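Grip slip, and the plug that wouldn't go straight

22 Feb 2026
By the Urkard bench blog
2 min read

So the plug task broke again this week, and this time I think I know why. Quick recap if you're new: I've been collecting demos with a hand-held gripper so the arm on my bench can learn to push a plug into a power strip. I named the project Dustness, after the state of my bench, and it was going great right up until it wasn't.

The first 18 runs on the arm were lovely. Then on the next one the plug rotated in the fingers right before contact, the prongs hit flat plastic, and the arm just kept pushing. It shoved the whole strip across the table until I slapped the stop button! The strip wasn't wired to anything (I never run this one live, please don't either), but my heart rate didn't care.

I blamed the software first, of course. I went back through 415 demos looking for bad labels and lost an entire evening to it. Nothing. Then I looked at the finger pads — scuffed, dusty and shiny in the spot where the plug sits. A Drorkitz pad is supposed to be good for 2000 grips and I'd stopped keeping track ages ago, so that one's on me.

What I've changed so far: pads get wiped down before every session, the force limit is way lower, and if the arm pushes for too long without the plug moving forward, it backs off and quits. I also taped the strip's feet for the arm runs, which felt silly and helped a lot.

The new pads are ordered from Price and should be here before April. Until then I'm redoing 30 demos by hand, with extra attention to the last little bit where the prongs have to line up with the slots.

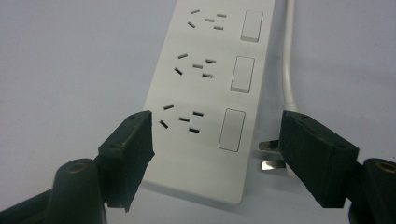 Stuff I still want to try

A softer pad, for one. And a check on the plug angle before the arm gets anywhere near the strip, so it can let go and grab again if things look crooked. If you've done that with a white plug on a pale table, please leave me a comment, my edge detection hates it.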